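Mudar de área depois dos quarenta: o que pesa na decisão e o que se pode preparar antes

Quem muda de profissão a meio da carreira raramente o faz de um dia para o outro. Entre a primeira ideia e a carta de demissão passam meses, por vezes anos, e boa parte desse tempo é gasta em contas, conversas em casa e formulários de cursos que ficam por preencher.

A Lisen, uma pequena consultora de orientação profissional, acompanhou 216 pessoas que pediram ajuda para trocar de área. Todas tinham mais de quarenta anos e estavam empregadas quando fizeram o primeiro contacto. O motivo mais repetido não foi o salário. Foi a sensação de já saber como seria cada semana até à reforma. Vinham depois os horários, as chefias e, em menor número, os problemas de saúde ligados à função.

Das 216, 80 mudaram mesmo de profissão. Outras ficaram na mesma empresa com funções diferentes, e houve quem desistisse da ideia ao fim de duas ou três sessões. Os orientadores não contam estas desistências como fracasso. Uma pessoa que percebe que o problema é o turno da noite pode resolver o assunto com um pedido de transferência, sem deitar fora vinte anos de experiência.

O dinheiro continua a ser o maior travão. A recomendação da Lisen é ter de lado o equivalente a 8 meses de despesas fixas antes de sair, contando a renda ou a prestação, a alimentação, os transportes e os seguros. Quem tem filhos a estudar deve somar as propinas. Muita gente chega à primeira sessão sem nunca ter feito esta lista, e o exercício costuma ocupar a hora inteira.

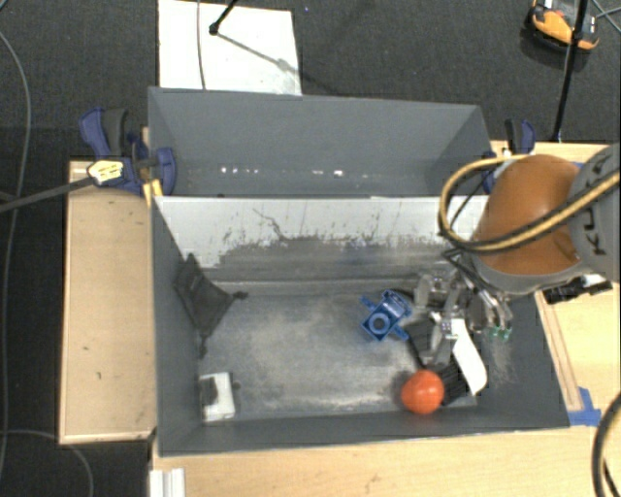
Fotografia: Arquivo Voltance

A formação é a segunda parcela. Um curso longo, com estágio, pode fazer sentido para quem quer entrar numa profissão regulamentada, como a enfermagem ou a contabilidade. Nos restantes casos, convém começar por qualquer coisa curta. A escola Aoun tem um módulo de 300 horas em regime pós-laboral, dividido em dois semestres, que permite manter o emprego até ao fim. As aulas começam às sete da tarde e a assiduidade conta para a nota. Para quem sai do trabalho às seis e ainda tem de jantar, é um ano cansativo.

Antes de pagar uma inscrição, vale a pena passar algum tempo com quem já faz o trabalho. Um café com uma pessoa do ramo serve, desde que se façam as perguntas práticas: a que horas começa o dia, quanto tempo se passa ao telefone, o que acontece em dezembro, quem fica com os feriados. Uma antiga administrativa que queria abrir uma pastelaria descobriu numa destas conversas que teria de se levantar às três e meia. Optou por dar aulas de pastelaria ao fim da tarde e manteve o emprego a tempo parcial.

Também há empresas que facilitam a passagem entre áreas. Na Voltance, um trabalhador pode candidatar-se a um período de experiência noutro departamento, com o posto de origem guardado durante três meses. No final, as duas chefias e o próprio decidem se a mudança fica. O modelo obriga as equipas a funcionar com menos uma pessoa durante esse tempo, e nem todos os responsáveis o recebem bem.

O currículo é outro ponto em que se perde tempo. Quem trabalhou muitos anos no mesmo sítio tende a descrever cargos e a esquecer tarefas. Um candidato com experiência em armazém pode escrever que geriu encomendas, formou colegas novos e tratou de reclamações de fornecedores, e qualquer destas coisas interessa a um escritório. Duas páginas chegam. A carta de apresentação deve dizer em poucas linhas que houve uma mudança de rumo e qual foi, para que o recrutador não tenha de adivinhar.

Na entrevista, a pergunta sobre a idade raramente aparece de forma direta. Surge disfarçada de curiosidade sobre a chefia («não se importa de responder a alguém mais novo?») ou sobre o ordenado. É melhor levar a resposta pensada de casa. Se a descida de salário é aceitável durante um ano, diga-se o valor mínimo e o prazo.

Falta a parte de que menos se fala, a do primeiro semestre no lugar novo. Voltar a perguntar onde se guardam as pastas custa a quem estava habituado a dar as respostas. Em Plundton, um grupo de pessoas em mudança de carreira junta-se uma vez por mês na biblioteca, ao fim do dia, para falar disto. A entrada é livre e não é preciso inscrição. As sessões param no verão e recomeçam em setembro.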